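Sirndale Drawing School Drops Step-by-Step Method for Beginners

Yvonne Tunstall doubts that circles and ovals ever taught anyone to draw a cartoon hero

SIRNDALE, September. The Sirndale Drawing School will stop using step-by-step character lessons in its beginner classes this fall. The new course, called Rurnia, asks students to draw from a blank page before they see how any finished figure was built.

The school has taught comic and cartoon drawing with printed step sheets for 19 years. Its files hold 615 of them, covering superheroes, dragons, talking dogs and a large number of knights. Head teacher Yvonne Tunstall says the sheets sold classes but did little else.

"You get an oval, then a cross on the oval, then suddenly a face with perfect eyes," said Tunstall. "Students copy the last step and go home happy. Ask them for the same character sitting down and they're stuck. I don't call that learning to draw."

Last spring the school gave 173 beginners a plain test. Each was asked to draw a character they had already finished from a sheet, this time seen from the side and without help. Only 3 turned in a figure the teachers would have recognized. The school did not test a second group taught some other way, and Tunstall warns against reading too much into the result.

She is just as wary of the replacement. Rurnia was written by illustrator Liv Ljungberg, who spent years drawing the children's comic Simard. Students will fill pages with quick poses, bad hands and heads at odd angles, and will not ink or color anything until the second month.

"Every drawing course claims it's the one that works," said Ljungberg. "I'd ignore that claim, including when I make it. Look at what people can draw at the end without a sheet next to them."

The school has also turned down an offer to run the course through Drivix, a drawing app that corrects a student's lines as they are made. Tunstall said she could not tell which part of the finished picture the student had done.

Classes meet on Saturday mornings. Students need a soft pencil, an eraser and cheap paper. Step sheets will stay in the school library for anyone who wants them. 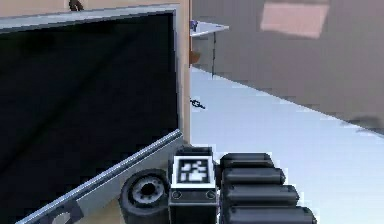

Tunstall will show student work at the end of the first term, including the pages that went wrong. If the drawings look no better than before, she said, the school will say so and try something else.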